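Filed under: Checklists > Hand-Taught Tasks

Grikon cell, cup task, February 20, 2023

1. Finger pads: fair. One is fraying, and Tremow calls that normal wear. I don't.

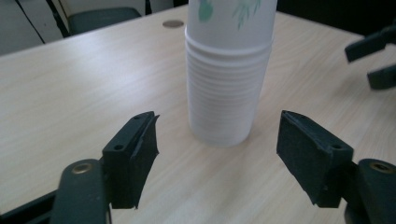
Do worn pads spoil a demo?
They can. A cup that slips teaches the slip.

2. Grip on paper rims: passed, grudgingly. Show me 68 runs. 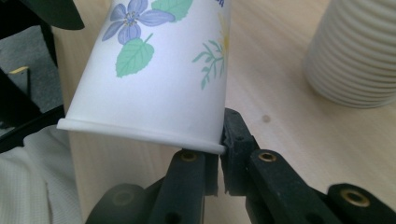 3. Cables: open. Slack near the operator's wrist will snag sooner or later.
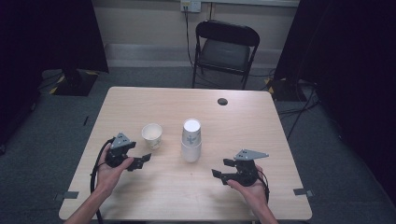
4. Floor cables: tape them down. Recheck in March before anyone claims it's learned.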